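Frage: Plastik- oder Naturfederbälle für den Garten?

Gestellt von Buden, Freitag, 8. Juli 2022

Hallo zusammen, ich brauche mal Rat von Leuten, die öfter spielen als ich. Meine Tochter und ich haben im Juni wieder mit Federball angefangen, erst nur hinterm Haus, inzwischen fast jeden Abend auf der Wiese am Sportplatz. Die Schläger sind alte Dinger aus dem Keller, die Bälle waren bei einem Set dabei und fliegen inzwischen wie Kartoffeln. Der Rock ist bei allen irgendwie eingedrückt, und sobald ein bisschen Wind geht, landet alles beim Nachbarn in den Johannisbeeren.

Jetzt wollte ich was Vernünftiges kaufen und bin völlig erschlagen. Es gibt Kunststoff, Gans, Ente, dann noch Geschwindigkeiten und farbige Kappen. Lohnt sich Naturfeder für draußen überhaupt? Im August kommen die Cousins zu Besuch, dann wird hier täglich gespielt, also sollten sie auch was aushalten. Mehr als 11 Euro pro Rolle möchte ich ungern ausgeben.

Einen gelben habe ich jetzt erst mal zur Probe da:
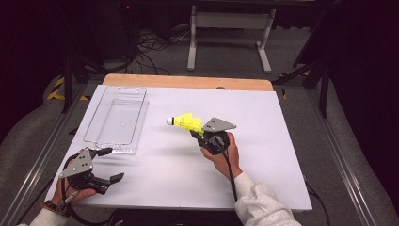 Gelber Federball mit weißer Korkspitze

Danke schon mal!

2 Antworten

Antwort von Padmavathi Kurup (hilfreichste Antwort)

Hallo Buden, für draußen würde ich ganz klar Kunststoff nehmen, also Nylon. Naturfedern sind in der Halle wunderbar, da will ich nichts anderes, aber im Garten hast du keine Freude dran. Ein paar schief getroffene Schläge und die ersten Federn brechen - und bei Wind trudeln sie sowieso. Gerade Anfänger treffen ja oft den Rock statt den Kork, und das verzeiht Nylon viel eher.

Zu den Farbringen: Bei Nylonbällen steht Grün meistens für langsam, Blau für mittel und Rot für schnell. Für warme Sommerabende nehme ich Grün oder Blau, weil die Bälle bei Wärme weiter fliegen. Bei Wind darf es ruhig ein schnellerer sein, der steht stabiler in der Luft. Schau halt auf die Rolle, manche Billigmarken halten sich nicht dran. Ein Gelb sieht man gegen Bäume und Abendhimmel übrigens viel besser als Weiß, da liegst du schon richtig!

Noch was zu den eingedrückten: Halt den Rock mal kurz über Wasserdampf und drück ihn vorsichtig mit den Fingern in Form, dann abkühlen lassen. Wie neu werden sie nicht, aber für die Cousins reicht es allemal. Und die Rolle stehend lagern, nicht im heißen Auto (habe ich letztes Jahr gemacht, die konnte ich alle wegwerfen).

Antwort von Inder

nimm einfach die billigsten, gehen eh alle aufs Dach. Wir spielen seit Jahren mit welchen aus dem Supermarkt

Kommentar von Buden

Super, vielen Dank euch! Das mit dem Dampf probiere ich am Wochenende gleich aus. Dann wird es wohl eine Rolle Nylon in Blau. @Inder: Aufs Dach haben wir es auch schon geschafft, in der Regenrinne liegen bestimmt noch welche :)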